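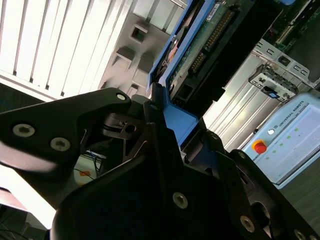 Workshop tips: the software side of a robot that handles hard drives

4 min read

Swapping drives in and out of a chassis is dull work, so of course we gave it to an arm and made it interesting. These are the habits that have stuck on our bench. Most cost nothing. One cost me an evening and a good chunk of my dignity.

Teach the caddy, forget the drive
A bright blue plastic caddy is a gift to a vision system. The green board with its gold pins is a glittery nuisance that looks different every time you tilt it. Fit your pose to the edges of the caddy and leave the electronics out of the model. Graham Nuttall spent most of October proving the opposite and has since come round.

Close the blinds, then test with them open
Bright slats behind the work make lovely parallel lines, and an edge detector will fall in love with every one of them. Tune with the blinds shut. Then open them and watch your confidence scores sulk. If the score drops below your threshold, the arm should stop and ask.

Mask the gripper
Shiny screw heads on black plates pass for features surprisingly often. With the camera on the wrist, the fingers always turn up in the same part of the view, so paint them out once and save the mask with the gripper settings. Redo it when you change fingers. Yes, even if they are "the same" fingers.

Name your waypoints like an adult
"new_pos_final_2" is a cry for help. We use place, action, height: rack_approach_high, rack_insert_low. Rania Salem keeps ours in a plain text file under version control, and woe betide anyone who edits them on the pendant.

Split the insert into two moves
Go to a point just short of the slot under position control, then switch to force control for the last stretch. Log the force the whole way. A drive that is seating properly draws a tidy curve. A drive that is catching draws the Alps.

Keep three lists of failures
Missed grasp, bad alignment, everything else. When "everything else" is the longest, your error messages need work. Ours once had 3762 lines in it, nearly all reading "error: error".

Plan the retreat first
Write the backing-out path before the going-in path, and run it slowly from every stopping point. Hayley Rudd insists on this and is right, which is tiresome.

Leave the red button reachable
No script, however clever, gets to put a box of spare screws in front of it.

Whitlock Bench Notes | Contact: Imani Esposito | © Whitlock 2024 | Back to top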